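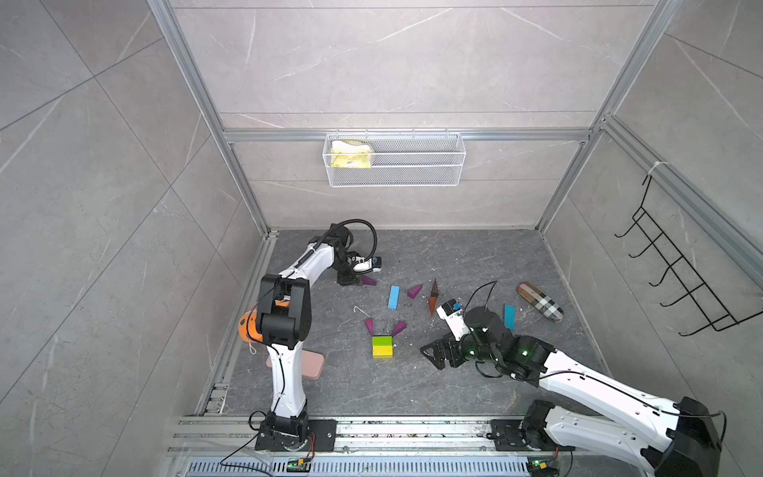 BRISTUM, 7 February 2024 -- Vitilo has released a revised load rating and fixing guide for its Kirui line of wall-hung wire storage, sold for utility rooms, workshops and small shops. The guide replaces the version issued last May and covers baskets, hook racks and shelf rails. It sets out separate limits for items hung from a horizontal rail, such as a white wire-mesh basket, and items fixed to an upright, such as a black wire rack with five hooks. A cable tie may be used to hold a rack in position on an upright, but it does not count as a load-bearing fixing under the guide.

Ratings are now given per fixing point. Under the previous guide a single figure was printed for each product, and buyers had to work out how the load was shared between brackets. The new tables list 12 products and state the rail, screw and wall type used in each test.

Testing was carried out at the Trascombe plant on 981 samples. Each sample was loaded in steps, held at its rated load, then unloaded and checked for bending at the welds. Hook racks were also tested with the full load placed on one end hook.

"Most of the calls we get are about uneven loading," said Diane Chisholm, technical manager at Vitilo. "A basket filled on one side puts more weight on one bracket. The tables now allow for that."

The longest rail in the line, at 1670 mm, requires a center bracket in all cases. Two shorter rails require one only on plasterboard.

Products already installed do not need to be changed if they are used within the new limits -- owners can check the part number on the back of the bracket. Printed copies of the guide are available from dealers on request.

Press contact: Caroline Khaemba, Vitilo, Bristum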